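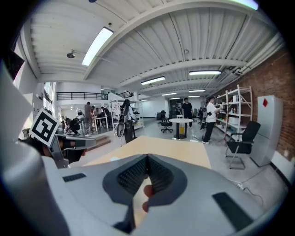 La empresa Rirholm asegura haber reunido 3,672 grabaciones de tareas manuales para entrenar a Bawa, el sistema con el que pretende que un brazo robótico aprenda a ordenar estantes y recoger mesas. La cifra figura en una nota difundida en julio, que habla de "un salto decisivo" sin aportar una sola medición independiente. Las muestras se toman con una pinza que el operador sostiene en la mano, con un marcador cuadrado en blanco y negro junto a uno de los dedos, en una nave abierta de techo blanco ondulado donde hay gente de pie entre los escritorios y estanterías con botellas y cajas. Es un lugar de trabajo corriente, y Rirholm presume de ello: según la compañía, grabar entre personas y objetos de uso diario prepara mejor al sistema que hacerlo en un laboratorio vacío.

Puede ser. El problema es que la nota no dice cuántos lugares distintos aparecen en las grabaciones. Preguntada por este medio, la empresa respondió que son 6, todos en el polígono de Plodthorpe. Tampoco detalla cuántas personas manejaron la pinza ni qué parte del material se descartó por errores de seguimiento, dos datos que cualquier comprador querría conocer antes de firmar.

Lo que sí ofrece es un resultado: en 301 pruebas, el brazo completó la tarea asignada en el 78 % de los casos. Las pruebas se hicieron en las mismas salas donde se habían recogido los ejemplos y, en su mayoría, con los mismos objetos. Rirholm lo reconoce en una nota al pie. Para un ensayo interno la cifra es respetable. Para anunciar que la herramienta "funciona en cualquier entorno", como hace el titular del comunicado, se queda muy corta.

La comparación con Priltbridge, el proyecto anterior de la casa, invita a la cautela. También entonces se habló de miles de ejemplos y de una versión comercial inminente. El producto no llegó a venderse y sus datos siguen sin publicarse —la compañía alega acuerdos de confidencialidad—, de modo que nadie de fuera ha podido comprobar qué falló.

El método tiene ventajas evidentes. Grabar con una pinza de mano sale más barato que teleoperar un robot durante jornadas enteras, y permite llevar el equipo a sitios donde no cabría un brazo con su base. Queda por ver si los movimientos de una muñeca humana se trasladan bien a una máquina con otro alcance y otra velocidad. El comunicado dedica a ese asunto una línea y media.

Rirholm prevé abrir una segunda ronda de grabaciones fuera de Plodthorpe y dice que publicará "una selección" del material. No ha precisado el tamaño de esa selección, la licencia ni la fecha.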